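Ostwood Yellow-Rim Steamer Basket, with Cloth Liner
3 October 2019
By Kibet Barasa

Every steamer basket sold in the last few years has claimed to be the one that stops dumplings from sticking. I have a cupboard full of the ones that didn't. So when Ostwood added a basket with a bright yellow rim to its range in July and put "never sticks" on the box, I read the box twice and asked for one anyway.

What you get is a round, shallow basket with a slotted base, plus a cloth liner cut to fit. No lid. The lid is sold separately, and Ostwood's listing keeps that fact well below the buy button. I'd want to know before ordering, not after.
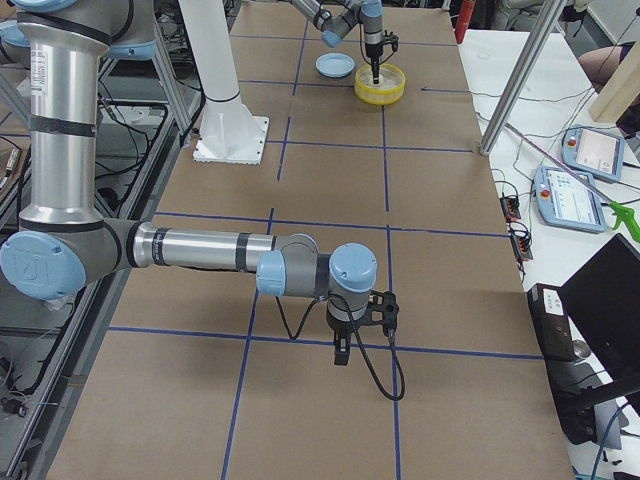
The price is also something to squint at. Ernis sells a plain basket in the same size for a good deal less, and it does the same job if you line it with cabbage leaves. The extra money here goes to the color and the liner. The color is cheerful, I'll give it that. Whether it still looks cheerful after a winter over a boiling pot, I can't tell you yet, and neither can the box.

Weight is 400 grams by my kitchen scale, liner included. The liner can be bought again on its own under part number 1366, so at least a torn one doesn't finish off the whole purchase.

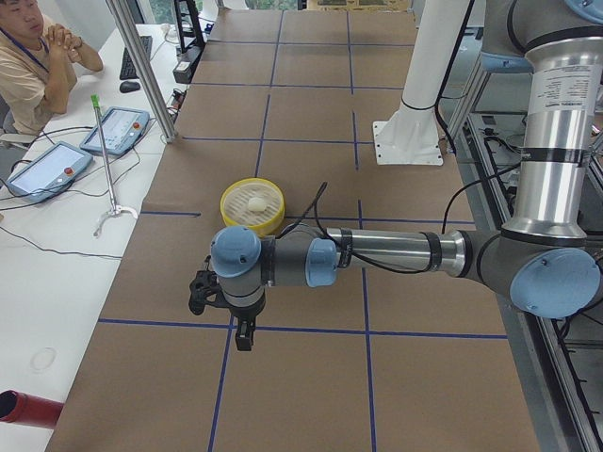
Do I need the liner for buns that already sit on paper squares?
Leave it out. Paper under each bun is enough, and you save yourself washing the cloth.

The slots are where I have fewer complaints. They are long and round-ended, set in staggered rows, which ought to let steam up across the whole base. Acuña's basket has a single ring of small holes and leaves the middle bun gummy. I steamed pork dumplings in both, and the Ostwood batch came out more even.

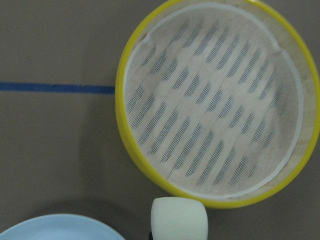
As for "never sticks," no. Dampen the cloth first and the dumplings lift off clean. Put them down on dry cloth and the skins tear, same as anywhere else. The instruction sheet mentions dampening in one line on the back, in small type, while the front of the box says never.

Washing is by hand. The cloth holds on to flour paste if you let it dry, so rinse it right away and hang it somewhere airy. I would not put the basket in a dishwasher, whatever the store clerk says.

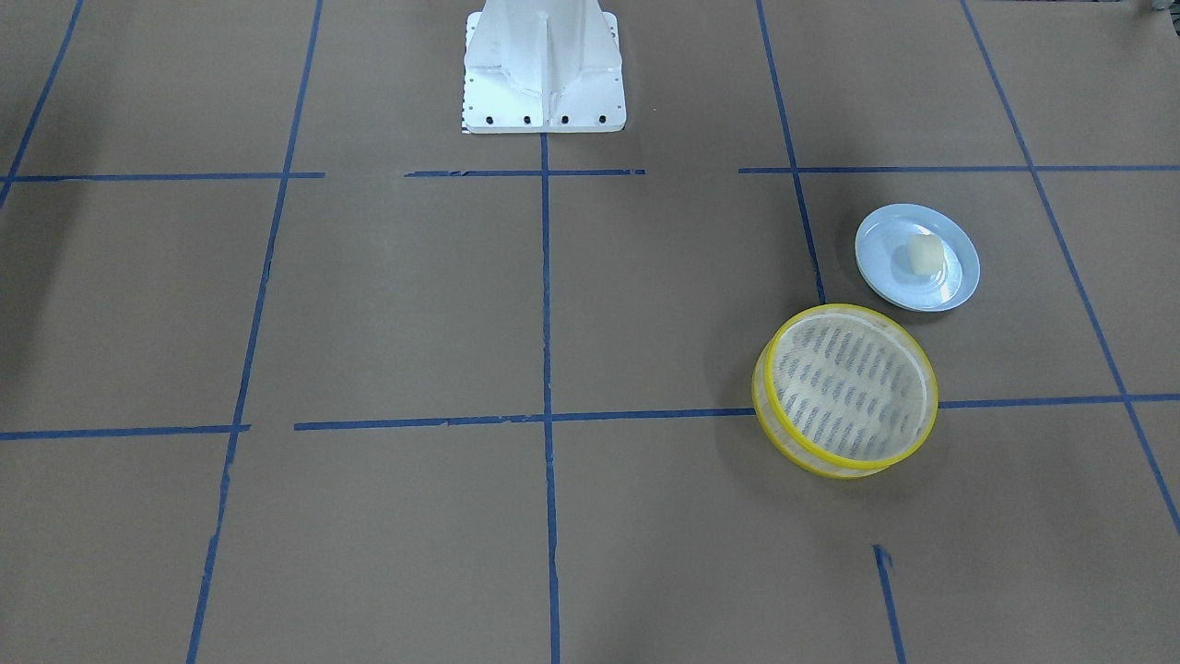 Iscombe carries the basket in its stores and will take it back unused. Once it has been over steam, it's yours. Buy it if you don't own a steamer and like yellow. If you have one that works, keep your money and buy a liner.

Contact the equipment desk | © 2019 Kibet Barasa | Back to top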